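Teaching a Two-Finger Gripper to Clear a Table: Part 3, Small Plastic Things

Posted by Jarrah Tawhiri, 1 September 2021

If you followed the first two parts, you now have an arm bolted to something heavy, a gripper that opens and closes when told, and a camera looking down at it all from head height. You may also have a spouse who would like the table back. Part 3 is where the arm starts picking up things that matter slightly, and putting them in a basket.

My arm is the Sendar kit with the Varela gripper, running off an old desktop under the bench. If yours is different, the numbers will change and the swearing will carry over.

What you need

A table with a plain, light top. White is good for the camera and shows every crumb.
A plastic basket with perforated walls, big enough that you can miss a bit.
A handful of building blocks in different shapes. Raid a child, with permission.
A few pieces of tableware you wouldn't cry over.
Masking tape.
The Kamina control software, set up as in Part 2.

Step 1. Fix the basket

Put the basket toward the back of the table and tape two corners down. I skipped this the first time, and the arm spent an evening shoving the basket toward the wall with great sincerity. Mark the outline in pencil too, if the table is yours to draw on.

In Kamina, jog the gripper until it hangs over the middle of the basket floor, then save that pose as DROP. Save a second pose well above the rim and call it OVER. Every trip to the basket goes through OVER, coming and going. Do not let the software plan its own shortcut. It has no opinion on rims.

Step 2. Set the grip

Out of the box the Varela closes as if settling a grudge. Open the gripper page and bring the force limit down to 30 percent. For blocks that's plenty. For glass, drop it to 16 and close at the slowest speed that doesn't make you want to lie down.

Test on your own finger before you test on a cup. If you don't fancy that, ask yourself why you were going to do it to the cup.

Step 3. Start with one block

Pick a block with two flat, parallel sides. Lay it in the open, a hand's width from anything else. Jog the gripper down until the fingertips are either side of it and just clear of the table, close, lift, go to OVER, go to DROP, open. Save the whole thing as a routine.

Run it until you're bored. Then turn the block a little and run it again, and stop being bored.

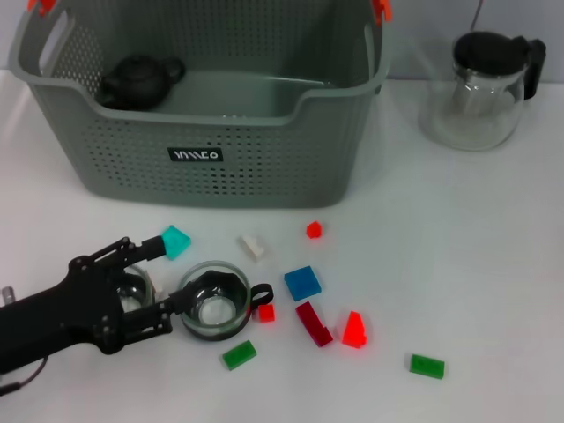 Step 4. Add the awkward ones

Wedges are the villains here. Squeeze one across the slope and it leaves sideways like a bar of soap. Turn the wrist so the fingers meet the upright sides and it behaves. Arches want to be taken across the narrow part. Flat pieces are mostly an exercise in not scraping the table, so set the floor height a hair above the surface and creep down.

See-through blocks are a separate misery. My camera lost the green ones whenever the lamp was directly overhead. Moving the lamp to one side fixed most of it. A sheet of baking paper over the lamp fixed the rest, and please use an LED bulb if you copy me.

Step 5. Bring in the crockery

Once the blocks go well, put a glass cup among them. At first you aren't picking it up. You're finding out whether the arm can work next to it. In Kamina, draw a keep-out cylinder over the cup and make it fatter than seems reasonable, with the handle included. I forgot the handle. I used to have more cups.

When you do pick one up, go for the body, keep the fingers level, and lower it all the way before opening. A block can fall the last inch into the basket. A cup can't, or can only do it once.

Leave teapots for later. Lids come off, spouts catch, and a round belly gives two straight fingers very little to hold. I can get a small one in on a good day, and I don't have the nerve to show anyone.

Step 6. Log everything

Turn on logging before each run and write a word or two about whatever went wrong. My log stands at 1,981 grasps since April, and the most common note is "why." The second is "wedge."

If it keeps missing

Always off in the same direction: redo the camera calibration from Part 2. Someone bumped the mount.
Off in random directions: tighten the wrist screws.
Closes on thin air above the block: floor height is too high.
Makes a noise like a coffee grinder: floor height is too low. Hit stop.
Fine all day, hopeless after dinner: that's the sun going down. Close the blinds and work by lamp from the start.

Part 4 covers stacking, and the bracket I made out of a Skastwood shelf. Bring a hacksaw.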